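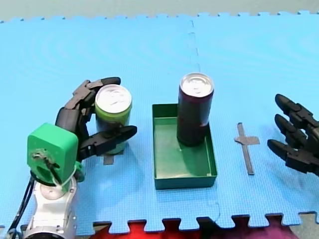

Besotham - serious games release list

Last updated 2023-04-24

I started this list because I kept losing track of which training and teaching games had come out, who had paid for them and whether you could still get hold of a copy. It began as a spreadsheet for my own use and it still has the feel of one in places, sorry! There are 3326 rows, one for each release, going back to 2000.

What's in a row

Title, year, publisher, who paid for it (if I could find out), subject, platform, language, price at launch and a link. The subject column uses 12 labels, which I took from the old Tirine catalogue and then fiddled with. "Health" swallowed "fitness" in February and I'm still not sure that was wise.

If a game came out on two platforms in the same year it gets a single row. If the second version came later it gets its own. I know this annoys people who want to count titles - use the title_id column for that and you'll be fine.

Where it comes from

Mostly publisher pages, trade show programmes and the Elcombe newsletter archive, which I typed up over a couple of very long winters. Prices are what the publisher asked at the time, in whatever currency they asked it in. I haven't converted anything and I haven't adjusted for inflation either.

Known gaps

Funding is the weak spot. Only 1108 rows have anything in that column, and a blank means I don't know, so please don't read it as "self-funded". Military titles are patchy (as you'd expect), and anything sold only to one client as a private job is probably missing altogether. Games in languages other than English are thin before the app stores came along.

Files

releases.csv is the main table
subjects.csv has the labels with a short note on each
morgan.py checks for doubles and broken links - Morgan is slow, so leave it running and go and have lunch

Using it

Do what you like with it, commercial or not, as long as you say where you got it. If you spot a mistake, open an issue with the title_id and a link I can check. I get to them in batches, usually when it's raining.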